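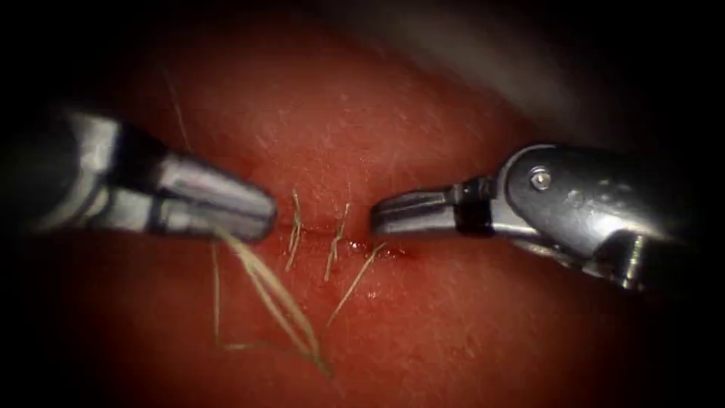
Issue 160, page 3

Robot Sent Back to Sewing Class

The Irkilden training lab in Lovton has spent September teaching a surgical robot to sew, and the robot is getting through more thread than the budget had in mind. Lærke Bisgaard, who runs the sessions, sits at a console and places each stitch by remote control while software records every move of both arms. The plan calls for 465 demonstrations. She has done 200.

"My grandmother taught me to hem a skirt in one afternoon," Bisgaard said. "She did not need the other 464."

A stitch means passing a curved needle through the tissue, pulling the thread after it, tying a knot and trimming the ends, then moving along the line to do it again.

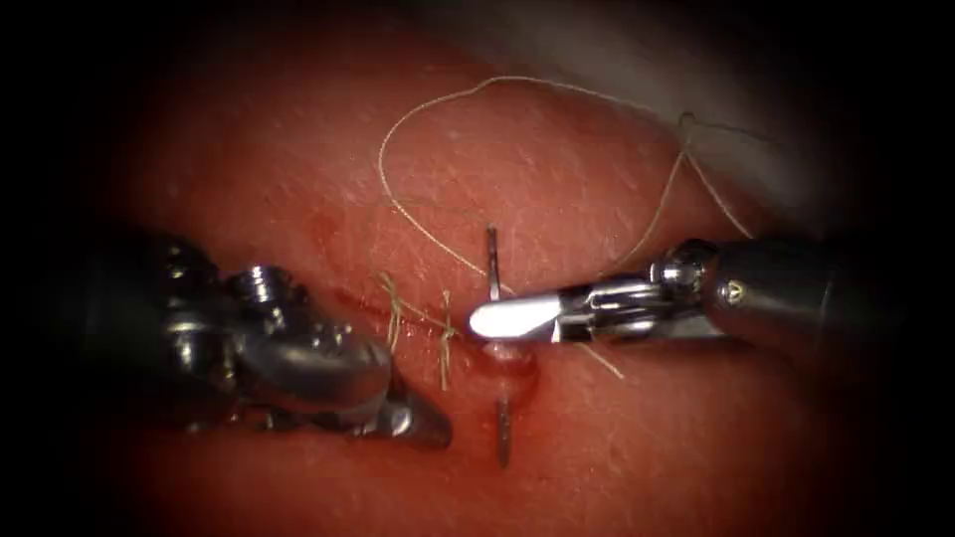
Loose thread is the part she expects the software to hate, as it never lies the same way twice and has no respect for a training schedule. Woldegiorgis, the firm paying for the work, wants the robot to try a stitch by itself once the recordings are in. Bisgaard plans to keep one hand near the stop button and the other on her coffee.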